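Hand closes early when picking up a soft cap: perception or planner?

Ngaio Kingi
Posted 29/07/2023

Hello all! I'm having a lovely time getting a Vurik hand to put a baseball cap on a foam head, and I'm stuck on one bit. The grasp planner picks a decent point on the cap, the arm goes there, and then the fingers start closing before they're properly round the fabric. Contact threshold is 90, planner timeout is 8 seconds, and I'm running the Istov segmentation node at its default settings. Black cap, dark blue-grey felt on the table, and a few other things left lying about on the cloth (wet wipes, rope, a towel) so the planner has something to think about.

The log always shows the same thing: "contact true" on the index finger, then the close command straight after. Has anyone fixed this in software? 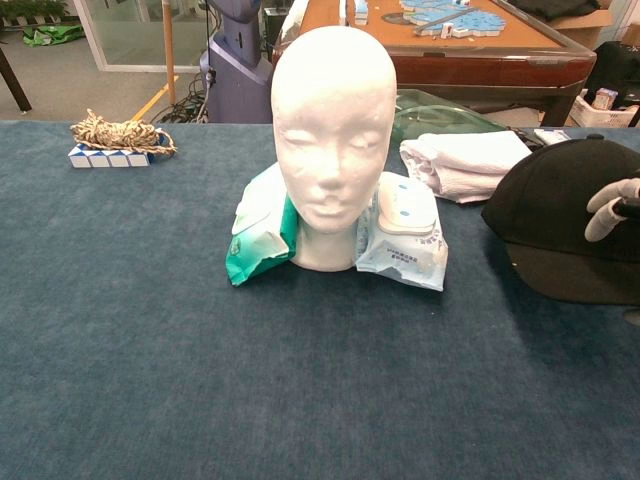
2 replies

Lefteris Manolakis

Oh, I love this problem! I'd look at the mask first. Black on dark felt is hard for the default Istov settings, and when I tried something similar in June the cap's mask kept bleeding into the cloth, so the planner thought the top of the cap was lower and wider than it was. Save the mask and the depth together for one attempt and flick between them. If the edge wobbles, turn on depth weighting and run it again.

Then the closing. A single contact flag is too jumpy for fabric. Make the close command wait until the thumb and one finger both report contact for several control cycles in a row, and drop the approach speed for the last stretch. I had 394 logged attempts to play back against the new rule before I let it near the hand, and replaying them was brilliant fun (you can watch the false triggers vanish one after another). Keep the old rule behind a switch so you can compare.

Oh, and don't raise the threshold yet! It'll hide the mask trouble and you'll squash the cap.

Eftychia Psarras

I just put mine up to 120 and it was fine. Different hand though. Also check you're on build 2445 of the driver, the one before sent contact messages out of order.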